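Stemen White Storage Basket, large. Four stars, and I took one off out of spite.

I bought two of these from the Lenihan outlet in Atville in June, after my last set of wire bins had snagged its final sweater. The reviews page claimed 2,000 happy owners. I am now a moderately happy one.

First, the good news. The plastic is smooth and slightly matte, so it doesn't show every fingerprint, and the walls don't bow when you haul it off a high shelf by one side. Mine has been up and down all month with dish towels, bags of rice and a waffle iron I refuse to discuss.

Now the holes. They are big rounded ovals, and whoever drew them at Stemen has never owned a pen, a battery or a clothespin. Anything small will leave. I've ended up keeping the little stuff in an older basket with narrow slots — a Bralbridge, long discontinued, naturally.

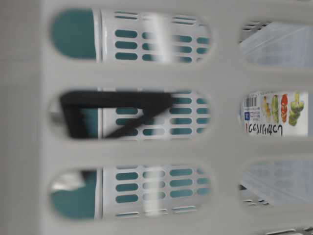 The big openings do let you see what you've got without pulling everything down, and I'll admit I've stopped buying duplicate sponges. Washing is easy too: a rinse in the tub, then let it drip. The label glue took longer than the rest of the basket put together.

Would I buy a third? Yes, on sale, for towels.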